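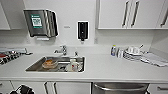 Awuor Lyimo: The book would have been twice as good at half the length, and I say that as somebody who has watched every episode of Bimska at least three times, including the Christmas one.

Re: The Sonenitz memoir, has anyone finished it?
Posted in: Telly and Telly People

Mwangi Ogola
Half the length would lose the chapter on the cancelled second series, and that's the only bit where he sounds awake. I got to page 200 before he so much as auditioned for Bimska. Up to then it's boarding school, a boat, another boat, and his views on soup.

clorkine_fan
I liked the soup.

Awuor Lyimo
You would. You liked the spin-off.

clorkine_fan
The spin-off had a better theme tune and I'll not be moved on this.

Eimear Ó Flaithearta
Coming in to defend the man a little. An actor's memoir has two jobs, which are to say who was horrible and to be funny about being poor. Sonenitz does the second very well. The winter in the flat over the dry cleaner's, where he learns the whole of a play on the strength of a phone call that was meant for the other lodger, is as good as anything he ever did on screen. I read it on the bus and had to pretend to cough.

On the first job, I grant you, he bottles it. "A certain director, who shall remain nameless." Why? The director has been nameless all his life. I've seen the films.

Mwangi Ogola
The certain director gets 2 pages. The soup gets a chapter.

backrow_bernard
Has anyone tried the audiobook? He reads it himself and does all the voices, including his mother's, and his mother is the same voice as Inspector Jiang. Once you've noticed that you can't get through the funeral.

Awuor Lyimo
Oh no. I've got the audiobook on hold at the library. I'm 172nd in the queue, so I suppose by the time it comes I'll have forgotten you said it.

backrow_bernard
You won't.

Caroline Minja
I'm going to be the sour one. I don't think he understands Jiang at all. There's a long passage where he explains that the inspector was "basically a decent chap having a bad week". It was four years of television. The man let his brother take the blame for the fire, lied to his wife in every single episode, and pushed a witness's moped into a canal. At what point in the week does it get better?

It rather spoiled it for me. I always thought the performance was so sly, the way he'd smile just after somebody left the room. And then you read that he was smiling because he thought Jiang was pleased for them.

Eimear Ó Flaithearta
But does it matter what he thought? It's on the screen. I don't need the plumber to have a theory of water.

Caroline Minja
I do if the plumber has written a book about water and charged me for it.

Mwangi Ogola
Caroline has a point about the moped.

Yichen Xue
I saw him do the book tour in February and somebody asked him this very thing. A lady near the front said, more or less, how could you play such a rotten person for so long, and he looked honestly hurt. He said Jiang always paid for lunch. Then there was a pause while the whole theatre tried to remember Jiang paying for lunch.

For what it's worth, he was charming. The interviewer had clearly read the first chapter and the last, and Sonenitz steered him round it very kindly. He also did five minutes on Clorkine that isn't in the book, about the night the set door jammed and the two of them played the whole divorce scene through the letterbox. Got the biggest laugh of the evening. I can't think why he left it out.

clorkine_fan
THE LETTERBOX NIGHT IS REAL??

Yichen Xue
According to him. He also said he was once six foot one.

Awuor Lyimo
I'd have swapped both boats for the letterbox.

backrow_bernard
Everybody on here is being very hard on the boats. The second boat is where he meets his agent.

Awuor Lyimo
The agent who is then not mentioned again until the acknowledgements, where she is thanked after the dog.

Eimear Ó Flaithearta
It was a very good dog though. The dog comes out of it better than any of the husbands.

Mwangi Ogola
So where are we? I make it Eimear for, Caroline against, Awuor for with scissors, and clorkine_fan for reasons of his own.

Caroline Minja
I'm not against. I'm against the Jiang chapter, the photo section (why so many of him holding fish?) and the last line, "and then the lights went down, and I went up." Up where? He was in Swindon.

clorkine_fan
Her own, thank you, Mwangi.

Mwangi Ogola
Sorry. Her own.

Yichen Xue
If you only want the good parts, read the dry cleaner's flat, skip to the Bimska auditions, and stop on page 269 when he gets the phone call. Everything after that is awards and knees.

Awuor Lyimo
Awards and Knees is a better title than the one he's got.

Eimear Ó Flaithearta
I'd buy that. Is he doing any more dates, Yichen? My sister is keen and I've told her she can ask about the moped.

Yichen Xue
The matinee ones are sold out, but I think there were evening seats left, up in the gods. Take a cushion. He signs afterwards but only the book, he won't do DVDs, and there was a bit of a scene about that in the queue.

clorkine_fan
It was a box set and I had come a long way.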